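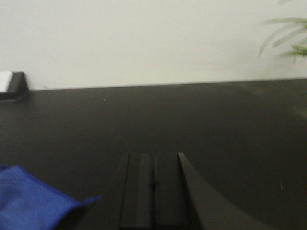 Flusow finally shipped its new two-finger gripper, and we've had it on our arm at the Skistwood workshop since September, so I can tell you how it stacks up against the older Itov. First thing I noticed is how square it is! The two black fingers sit side by side with flat tops at the same height, and against our black table they're a bit hard to pick out on the wrist camera (I'm already begging for a strip of bright tape on the tips). The crumpled blue cloth at the lower left is much easier for my eyes to find, and soft stuff like that is what I care about most.

We gave each gripper 655 grabs over 2 weeks, same arm, same Garrido controller, same mix of cloths, cups and little boxes. The Flusow dropped 17 things. The Itov dropped more than twice that, mostly thin fabric that slid out sideways. It's slower to close, though – you really feel it on a long run – and swapping the fingers takes 2 hex keys where the Itov takes one.

Both worked with the controller right away, which was a nice surprise after last year's cable mess. The Flusow stays on for now, and next up is a softer pair of finger pads. I'll post those numbers once the pads get here.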